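Call for participants: does it matter how you fold a jersey?

Gridel, posted 22 May 2025

We are looking for 30 adults to spend one afternoon folding laundry with us, and we would prefer people who doubt the whole idea.

Brabec is a small studio that tests household advice. Lately that has meant folding methods. Every one of them promises the same things: more room in the drawer, fewer creases, a calmer morning. We have read a stack of the books and watched more of the videos than we care to admit, and most of the proof comes down to a person with good lighting and a plain white T-shirt. Try the same steps on a long-sleeved sports jersey with big lettering on the front and see how far you get. The sleeves go their own way and the slick ones slide off the pile.

So we use team wear, and we don't use a proper folding table. People we asked mostly fold on whatever is nearby, usually something upholstered. Ours is gray.
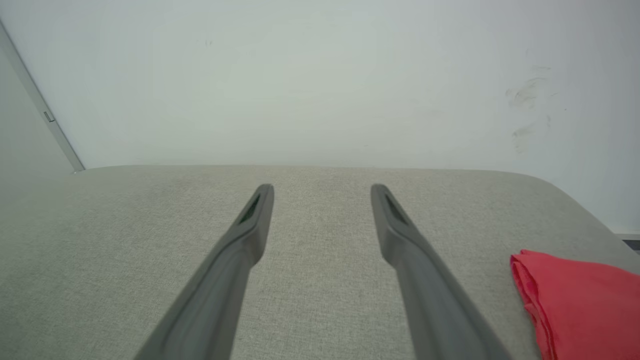
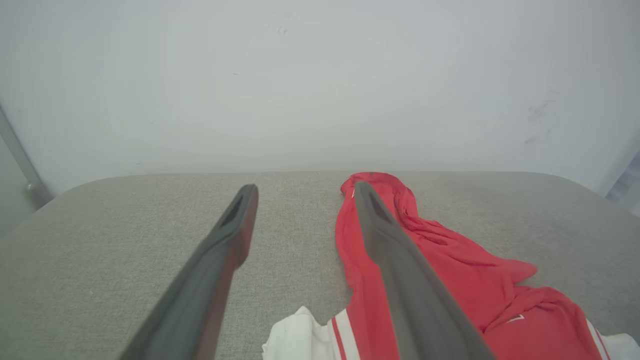
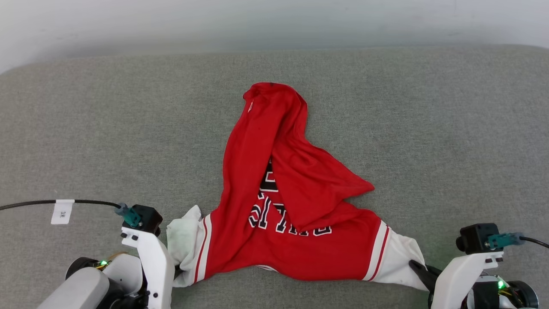 Red and gray, at the fabric surface.

What you would do

You fold a basket of long-sleeved tops three times. The first time you do it your own way, with no remarks from us. The second time you follow a printed method called the Hanomau fold, which claims to tame any sleeve. We have our suspicions about the word "any." The third time is your choice. Afterward the tops go into a drawer, you take them out again, and you tell us what you think of the creases.

The session lasts 90 minutes, including a break. There is a short form at the end. It asks whether you would bother doing this at home, and "no" is a perfectly good answer.

Who can take part

Anyone 18 or older who does at least some of the laundry where they live. You need to be able to stand or sit at a low surface and use both hands. Please don't apply if you sell storage products, teach organizing classes or have a folding channel. We have had a few of those and they tend to lobby.

Neat folders and people who live out of the dryer are equally welcome. If you call yourself a neat folder we will take that with a grain of salt.

What you get

A flat payment of $155, paid on the day even if you quit halfway. We don't cover parking. There will be coffee, which past participants have rated lower than the folding.

What we can't promise

A finding. It may be that all folding methods are about the same and the drawer was too small to begin with. We will send everyone a plain summary in November, whichever way it goes.

To apply, write to the Brabec office on Custer Street with your name, your age and one sentence on how you fold a shirt now. Please don't send photos of your closet.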